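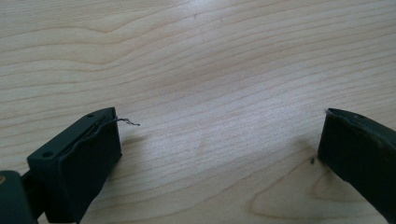 Left finger, pad seam lifting along the top edge, gray filament at the tip.

Pad wear on the hand-held gripper: Shehata vs. Kavatska
4 min read

I have been running two sets of finger pads on the same hand-held gripper. The Shehata pads are a molded skin bonded to the block. The Kavatska pads slide into a groove and are held by a pin. Finger geometry is the same for both, and so is the wrist camera.

The Shehata set got 3,417 grasps and the Kavatska set 3,115. A grasp is one close and one release, logged by the Busilix controller from the encoder. Closures with no object are excluded.

Grip first. On the smooth cylinder the Shehata pads slipped 13 times, and the Kavatska pads 67. Nearly all of the Kavatska slips came in the first session, before I wiped the pads with alcohol. I should have done that at the start, so treat the comparison as soft.

Wear is the other way around. The skin on the left Shehata finger has begun to separate at the top edge, and the seam is wavy from the fingertip back toward the base. The right finger shows light scuffs on the upper part of the pad. The Kavatska pads have lost their surface texture at the tip and are otherwise flat.

The filament matters more than it looks. It sticks out from the fingertip into the space between the fingers, so the camera sees it. My object mask picked it up as part of the target in several clips, mostly thin parts on the light wood tabletop. Trimming it fixes the mask. I would still check the fingertips before every session, with the fingers fully open.

Jarosław Pawłowska suggested a contact adhesive from Dretamico for the edge. I tried it on a spare finger on Friday. It holds, but it adds thickness at the seam and the closed width reads wrong until you re-zero the encoder. Re-zero with the pads touching, then open and close twice and read it again.

For now the Kavatska pads stay on for long sessions and the Shehata pads go on for anything slick. Next I want to repeat the cylinder test with both sets cleaned first, and with the force limit one step lower - the current setting may be hiding slips on both.

Last updated: July
Contact | Copyright | Back to top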